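Esten Institute for Domestic Automation
Gallery: Chores in Progress

The Esten Institute studies whether machines can take over ordinary work in homes and on shop floors, and how well they do it when the room has not been arranged for their benefit. This page accompanies the household portion of the program, which is coordinated by Ximena Bermúdez. Last updated 8th November.

The household portion covers tableware, laundry and light tidying. Tableware was chosen first. Plates and cups are found in every home, their shapes are well known, and a mistake is easy to recognize.
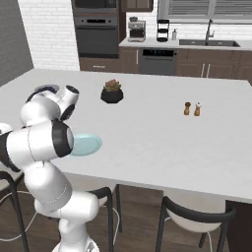
Table setting and clearing, simulated kitchen.
The Institute's test list for tableware contains 238 tasks, each written as a single sentence that a member of a household might say to another. Most are short: set a place, clear a place, move the salt. The difficulty lies in what the sentence leaves out. A light blue round plate held on edge over a kitchen island must still be turned flat and lowered without touching the pepper mill or the planter, and the person giving the instruction will rarely mention either one. Chairs add a further limit, as an arm standing beside the island has to work over and between them. The task list treats any contact with furniture as a fault, even when the plate arrives where it should.

How tasks are scored.
Every task is attempted 100 times in simulation before it is considered for a physical kitchen. A task that succeeds in 70 or more attempts is passed to the test apartment at Prarkasden. Tasks below that mark are returned to the Rosales group, which maintains the control software, together with a written account of the faults. Dropped items, contact with furniture and incomplete placement are recorded separately.

Shop-floor work.
A companion list for stockrooms and small workshops is being prepared with the Flirwood training center. It will include shelf restocking, bin sorting and the wiping of counters. The first version is expected in December.

Present position.
The Institute does not consider any machine it has tested ready for unsupervised work in an occupied home. Single steps, such as picking up one plate from a clear surface, are often completed. Whole chores are another matter, and stacked or nested dishes remain the most frequent cause of failure.

Requests to reproduce material from this gallery should be sent in writing to the program office.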